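Threshold (home)

From the Bikside Open Encyclopedia of the House

A threshold is the strip of floor, or the raised bar of wood, stone or metal, which lies under a door and marks the place where one room ends and another begins. In everyday English the word is used also for the whole area of the doorway, and in a wider sense for the beginning of anything. This article is about thresholds inside and at the entrance of dwellings, their making, their customs and their place in the modern home.

Contents
1 Name
2 Purpose
3 Materials
4 Thresholds between rooms
5 The kitchen threshold
6 Customs and beliefs
7 Removal and the level floor
8 Care and repair
9 See also

Name

The English word is old and its second part has never been explained in a way that satisfies everyone. The first part is connected with the verb "to thresh", which in its early meaning was to tread or to stamp. A popular story says that the bar was made to hold the "thresh", or straw, inside the house when the door was opened. The story is repeated in many books for visitors of old houses, but there is no good evidence for it, and the word "thresh" was not a usual name for straw on a floor.

In American building trade the words "threshold", "saddle" and "sill" are often mixed. A careful carpenter will use "sill" for the part that belongs to the frame of an outside door and carries its weight, and "saddle" for a loose piece which covers the joint between two floors. Marble saddles at the door of a bathroom are common in older apartment buildings. In this article "threshold" covers all of them, except where the difference is important.

Purpose

The outside threshold has to keep out water, wind, dust and small animals. For this reason it is usually higher on the inner side, and its outer side is sloped so that rain runs away from the door. The rubber or brush strip at the bottom of the door closes against it. When this strip is worn, the threshold by itself does very little.

The inside threshold has other work. It hides the gap where two floors meet, it protects the edge of the softer floor, and in old houses it closed the space under a door that was cut too short. It also stops some of the sound and the draft. In houses where each room was heated by its own stove, this was a serious matter, and the bars were made higher than people would accept today.

Materials

Oak is the traditional choice in cold and wet countries. It is hard, it takes oil well, and it wears slowly to a shallow curve in the middle, where the feet fall. Such a curve is often the easiest sign of age in a house whose floors have been replaced. Beech and ash are used too, though both suffer from water and are better kept for inside doors.

Stone thresholds are found wherever stone was cheap. Slate and granite last for many generations. Softer stones wear quickly, and it was a habit in some villages to turn the slab over when the upper face became too hollow, so that a house could have two lives from one stone.

Metal strips of brass or aluminum became common with fitted carpet and sheet flooring. They are thin, they can be screwed or glued, and they can be changed in one afternoon. Many people find them cold to look at. The firm Stemuveo sells a wooden cover that is clipped over the metal strip, and similar products exist from other makers.

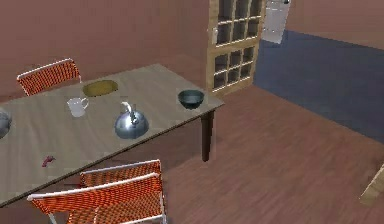 The choice of material should follow the harder of the two floors and not the softer one. A soft bar beside a stone floor will be damaged by everything that is pushed or rolled across it. A hard bar beside a soft floor only looks a little heavy.

Thresholds between rooms

The plan of the house decides how many thresholds it has and how often they are crossed. In the oldest small houses there was one room and one threshold. Later, rooms were put in a row, each opening to the next, and a person who wanted to reach the last room had to cross all of them. The corridor changed this. It gave to each room a door of its own and made the threshold a private border, in a way that it had not been before.

In the twentieth century many architects took doors away again. The wide opening without a door became usual between the kitchen, the dining room and the living room. Here the threshold did not disappear completely – it became a change in the floor. Carpet meets wood, or wood meets tile, and the line between them tells the visitor that he has come to another part of the house. Designers call it a "soft threshold". The same effect can be made by a lower ceiling, by another color of paint, or by a lamp that stands always in the same place.

The line of the soft threshold is normally placed directly under the middle of the closed door, if there is a door. The purpose is simple: when the door is shut, no strip of the other room's floor should be seen. In openings without a door, opinions are divided. Some floor layers put the joint at the edge of the wall on the side of the more important room. Others keep to the middle of the wall in every case, and this gives a calmer result when several rooms are seen together.

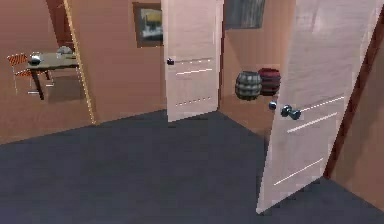

According to Nasrin Mahmoudi, the middle of the wall is the wrong rule for an opening wider than a normal door, and she would put the joint where a person really slows down, even if this is one step inside the second room. She adds that in the houses at Tomholm the joint was moved twice, and that the families living there noticed the change with their feet before they noticed it with their eyes. Her view has been criticized as too personal to be used as a rule, since two people in one family can slow down at two different places.

The kitchen threshold

The threshold of the kitchen has received more attention than the others. It is crossed more often, and it is crossed by people with full hands. Advice for home cooks in the early twentieth century already warned against a raised bar between the stove and the dining table. In some households a high bar was nevertheless kept, for the reason that spilled water would stop there.

The handbook known as Tripathi, which many floor layers keep for its tables, gives 8 mm as the highest step that should be accepted at a kitchen door, and recommends that the bar is beveled on both sides. It advises also against a glossy finish. A glossy bar is slippery when it is wet, and it shows every scratch.

Customs and beliefs

Beliefs about the threshold are known from a very large number of countries. The most famous is the carrying of the bride into the new home. It has been explained as protection against stumbling, which was held to be a bad sign, and also as a memory of older marriage customs. Both explanations are guesses.

In Russia and in several neighboring countries it is considered unlucky to shake hands or to hand over a gift across a threshold. The guest must come in, or the host must go out. In Thailand visitors of temples are asked to step over the raised bar and not on it. In parts of southern India the ground in front of the door is decorated with patterns in rice flour or colored powder, which are renewed in the morning.

Objects were sometimes placed under the threshold when a house was built. Coins, shoes and iron tools have been found in this position. It is not always possible to say if they were put there with a purpose or were only lost by the builders.

Removal and the level floor

Raised thresholds are a common cause of falls among older people, and they are an obstacle for wheelchairs, walking frames and baby carriages. For this reason many modern building rules limit their height or ask for a level floor at least at one entrance.

Removing an inside threshold is usually not difficult. The bar is cut in the middle and lifted out in two pieces, so that the door frame is not harmed. What remains is a gap in the floor, which can be filled with a flat strip of wood. The door will then hang too high over the floor, and a seal may be fixed to its lower edge. Where the two floors are at different heights, a small ramp is used. It should be as long as the space allows – a short ramp can be more dangerous than the step it replaces.

Care and repair

A wooden threshold at an outside door should be oiled every year, best in August when the wood is dry. The ends need the most oil, as water enters there first. Old varnish must be removed completely before oil is used.

A loose bar makes a clicking sound when it is stepped on. The screws should be taken out, the holes filled with glued wooden pins, and new holes made beside the old ones. Longer screws alone are not a good answer, and under some floors there are heating pipes very close to the surface.

See also

Door frame
Doorstep
Floor joint
Saddle (flooring)
Vestibule

Last edited Jun 16, 2026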